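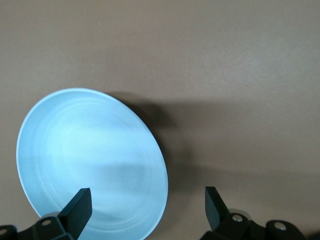
Hardware and Pricing

From: Halfdan Østergaard
To: price-watch list
Subject: Re: Refurb drives at Lullach, is the listed discount real?

Gunhild Steinarsdóttir wrote:

> Lullach has the 4 TB refurbished drives on the front page again, marked
> down 40 percent. The same listing was up in April with the same struck-out
> price. I would like to buy four for the backup box, but I don't want to pay
> for a markdown that exists only on the page. Does anyone have the price
> history? Also, does the Lullach warranty cover refurbished units or only
> new ones? The product page says "standard terms" and the link goes to the
> shipping policy.
>
> Second question, for whoever maintains the tracker: the feed shows the
> listing twice, once with tax and once without. Which one should I trust?

Gunhild,

I pulled the history from the tracker. It holds 2,913 price records for Lullach storage listings, and the drive you mean has been in there from the first day we tracked the shop. The struck-out price is the launch price of the new model. The refurbished unit has never been sold at that price in our records. It moves between two levels, and the current one is the lower of the two. So the 40 percent is measured against the new drive. The price itself is a fair one for this shop and matches the lowest we have seen.

The listing has a habit of going back to the higher level after 28 days. I have seen that on three of their drive listings and would not count on it for a fourth, but if you have already decided to buy I see no gain in waiting.

On the warranty: "standard terms" for refurbished stock is a separate page, linked only from the footer under Returns. The points that matter for drives are these.

- The period starts on the ship date printed on the invoice.
- Return shipping is paid by the buyer for refurbished units and by the shop for new ones.
- A failed drive is replaced with another refurbished unit of the same or larger capacity. Refunds are given only when they have no stock.
- The serial number on the label must match the one the drive reports. Check this when the parcel arrives. Mogens Eskildsen had a mismatch on one of his and had to send photos of the label before they would open a case.

The page does not say whether a drive that still works but reports reallocated sectors counts as failed. I asked their support and was told it is decided case by case. If you want a firm answer, ask them in writing before you order and keep the reply.

On the duplicate in the feed: the entry without tax comes from the business storefront, which shares product numbers with the consumer one. The parser keys on product number plus price, so two prices make two entries. Trust the one with tax unless you have a business account. Ingvar Vestergaard has a patch that adds the storefront to the key. I have run it against a copy of the database and the duplicates collapse as they should. It also changes the entry IDs, which will break any saved alerts that refer to the old ones, and for that reason it has not been merged. If you have alerts set on Lullach items, export them first. The export is a plain text file with one alert per line and can be read back in after the change.

Some practical notes for the order, given that this is for a backup box:

Buy two now and two from a later batch if your setup allows it. Drives from one refurb batch often come out of the same rack with nearly the same hours on them.

Run a full surface read on each one before you put data on it. Plan on a night per drive if they go through a USB dock. Save the SMART output from before and after. Compare the pending sector and reallocated sector counts, and look at power-on hours while you are there. Some resellers reset that field. The ones I have had from Lullach were not reset.

Check whether the model is shingled or conventional. The listing does not say. The full model number is in the second product photo, and you can look that up in the maker's data sheet. For a backup target written in one long pass, shingled is tolerable. For anything in a parity array I would stay away from it, as the rebuild can take several times longer.

The coupon posted here last month for Kaltutley does not apply to refurbished stock. Valdir Prado tried it on the same drive size and it was removed at checkout with no message. Check the total on the last page before paying.

One open item from my side. The tracker is limited to 1,000 requests per hour across all shops, and we reach that on most evenings. I intend to drop the Lirnness cable and adapter listings, which change price constantly and have no alerts set on them. If anyone uses those, reply on the list before I push the change.

Halfdan

--
price-watch: replies go to the list by default
Trim quotes. Put the shop name in the subject line.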